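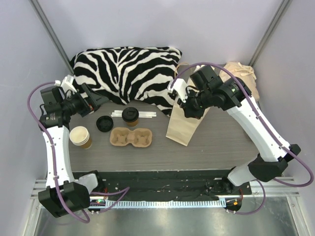 What is a Travus bench? It is a tabletop work cell with two robot arms, designed to be put together by amateurs in a garage, spare room or shared workshop.

Print this article | E-mail this article

Travus (bench robot)

Travus is a design for a two-armed bench robot, first assembled at the Furnival workshop in Wonthorpe, a members' shop with a shared machine room and individual benches. The design is by Alina Olteanu, a member of the workshop, who still maintains the drawings and the parts list. The name covers the complete cell: the arms, the beam that carries them, the work surface and the walls. A single arm built from the same drawings is usually called a half Travus by members, although the drawings do not use the term.

Layout

The two arms are mounted along the front of the bench and reach over a shared work surface. Each arm has six powered joints, not counting the gripper. The white links run between black joint housings, and the wrist motors are grouped close to the gripper. This makes the wrist heavy for the size of the arm. Olteanu's notes recommend lowering the speed limit at the shoulder before raising any limit at the wrist.

Both arms are bolted to one dark mounting beam across the front. An earlier layout put each arm on its own plate. The plates shifted relative to each other when the bench was moved, and the arms had to be aligned again each time. With a single beam the spacing between bases stays fixed and alignment is done once, after assembly.

The work surface has a wood-grain finish and is enclosed on three sides by pale walls, with metal posts at the rear corners. The front is left open for loading. Builders have tried darker wall colors, but the notes advise a plain light shade without gloss.

Wiring

Purple cable is used on the arms and at the bases. It follows the links and is left in a loop at the wrist and again at the lower joint housing. The size of these loops is the most common source of trouble in a new build. A loop that is too short pulls on the connector at full wrist rotation; one that is too long catches on the opposite arm. The drawings give no length, and the usual method is to fit the cable loosely, turn every joint by hand through its full travel, and tie the cable down only afterward.

Control is handled by the Ranuma board, also developed at the Furnival workshop. Early Ranuma boards shared a ground path with the motor supply and were prone to resets when both arms started moving together. The later revision separates the two. Boards of either revision fit the same mounting holes – the connectors do not match, however, and harnesses can't be swapped.

Assembly

Assembly takes 20 evenings according to the parts list, excluding printing and painting. The usual order is beam, bases, links, wrists, wiring, surface, walls. The walls go on last so that the rear of the surface can be reached while the arms are being aligned.

Alignment is done with the motors off. Each gripper is brought by hand to a mark on the work surface and the joint readings are recorded. The procedure is repeated at three marks per arm. If the readings disagree with the drawings at only one mark, the base bolts are checked first. If they disagree at all of them, the fault is generally a joint assembled one tooth off.

Use

Once aligned, the bench is used for picking and sorting household objects. Typical test items are paper cups, plastic lids, molded-pulp drink carriers, wrapped straws, paper bags and small cushions. Soft and light objects are harder to handle than their weight suggests. Nested paper cups tend to lift together, and a flat lid offers the gripper little to hold except its rim. A drawstring bag changes shape when gripped, so a stored grip position is of limited use.

Limitations

The arms have no brakes. When power is removed they sink under their own weight, and the notes call for both grippers to be parked low over a clear area before shutdown. The power switch should be within reach of the open front. Operation by children without an adult at the switch is not permitted at the Furnival workshop.

The overlap between the two arms is not monitored by the Ranuma board. Collision limits must be set in software by the builder – the default settings leave them off. A revised board with a stop input for each arm was announced in February but has not been added to the parts list.

See also: Bench robot; Gripper; Ranuma board; Work cell

Contact the editors | Copyright Wonthorpe Workshop Encyclopedia, text may be copied with credit | Back to top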